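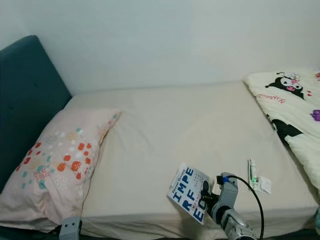

Home collection update, 11/10/2018

The bedroom part of the Ciro project has passed its first target. The shared set now holds 3268 recorded examples of tidying tasks, all done by an operator guiding the two arms by hand control. Decha Khamphan, who runs the home sessions, sent in these notes for members who asked how the work is going.

A bedroom looks easy next to a kitchen. Nothing is hot and very little can break. But a bed is a hard place for a gripper to work. The surface gives when you press on it, the sheet moves with whatever you pick up, and a thin item such as a paperback lies so close to the fabric that the fingers can take a fold of sheet along with it. In the early sessions we threw out a lot of book examples for that reason. We now ask operators to go for a corner, pinch, lift a little, and hold still before moving on. The short hold gives the people who label the data a clear point to mark as the end of the grasp.

We also stopped clearing the bed before each run. A learning system trained on one book on a bare sheet does fine with one book on a bare sheet and not much else. Small things are left lying near the target, and a blanket can be folded or bunched up.

Pillows are a separate job. 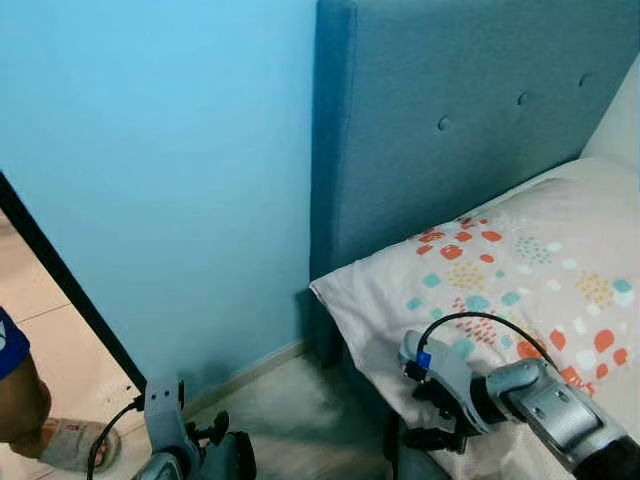 The main trouble with a pillow is deciding where to take hold of it. A book has four corners and they stay put. A pillow has corners too, but they sink or curl depending on how it was last set down, and a gripper closing on the middle gets mostly air and loose cloth. Operators are told to come in low and slow and to let the fingers meet the fabric before closing. If the grasp slips, they keep recording and try again. Oranuch Chareonsuk, who checks the files, wants those second tries kept – the system needs to see how a person recovers from a miss.

Each example is capped at 90 seconds. If the pillow isn't where it should be by then, the run is saved under a separate label and the operator starts over. Runs are done in blocks of 8, with a break after each block. Before that rule, the last runs of a long block were noticeably jerky, and they showed up that way in training.

Patterned pillowcases stay in. There was a request from the Cosley group to use plain bedding only, as it makes the outline of the pillow easier to find. We tried it and went back. People's homes have dots and cartoons on everything, and the wall and headboard are often close in color as well.
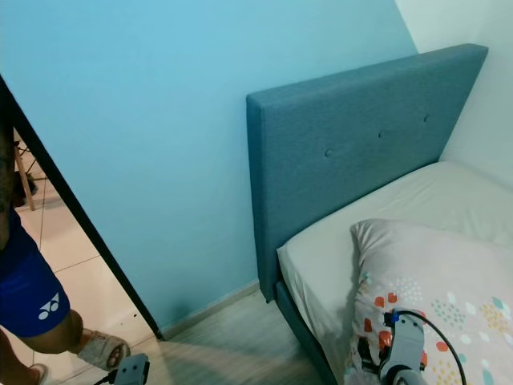 Camera height is still being sorted out. From the head position you get a good view of the bed, but when both arms are forward the grippers can cover the part you most want to see. Lowering the view helps with the pillow and hurts with anything small. For now the height stays the same for a full session and gets written in the log. Please don't change it halfway through a block.

All files go into Collex the same day, with the room, the task and the operator's initials filled in. We had to set aside 3 sessions with no task name. Oranuch can fix these if you write to her soon after, while you still remember what was done.

Next is bed making with the Panagiotou control handles, starting in February. Anyone who wants operator time should send Decha their hours.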